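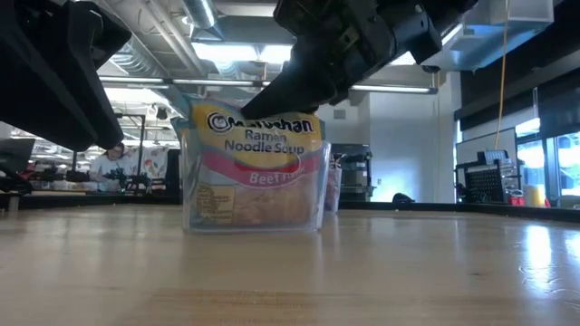 Call for participants: open day at the Flomano robot lab

Flomano is looking for 16 people to take part in the demonstrations at its open day this September. You do not need any experience with robots. You need to be 18 or older, able to stand for an hour at a time, and comfortable with visitors watching while you work.

What you will do

Participants work at the tables with our two-arm stations. The tasks use ordinary grocery items, such as a packet of ramen noodles in a clear plastic container. You will move the arms by hand controls, first on your own and then with visitors standing by. Between turns you will help visitors try the controls themselves.

Each participant covers one shift, morning or afternoon. The morning shift starts at 9:00 a.m. and the afternoon shift at 1:00 p.m. Both run three and a half hours with a break. Please say in your application which one you prefer, or that either is fine.

Training

There is one training session of two hours in the week before the open day. Tihomir Kneževič runs it. Anyone who misses it cannot take a shift, and we will call the next person on the waiting list.

Pay and expenses

Pay is $40 an hour, training included. Lunch is provided for both shifts. Parking behind the building is free, but the lot has only 13 spaces and they go to participants with early shifts first. The Kulosow bus stops across the street.

What to wear

Closed shoes. No loose sleeves, scarves or long necklaces. Hair below the shoulder must be tied back.

Visitors

We expect 600 visitors over the day, in groups led by our own staff. School groups come in the morning. Questions about how the arms work or what they cost should go to the group leader. Filming by visitors is allowed from behind the floor line, so you may appear in other people's videos. If that is a problem for you, please do not apply.

How to apply

Write a short email to Nermina Popescu at the Flomano front office with your name, phone number, preferred shift and any languages you speak besides English. A résumé is not needed. Ankica Dimitrov will answer questions about access and seating. We reply to everyone by the end of August.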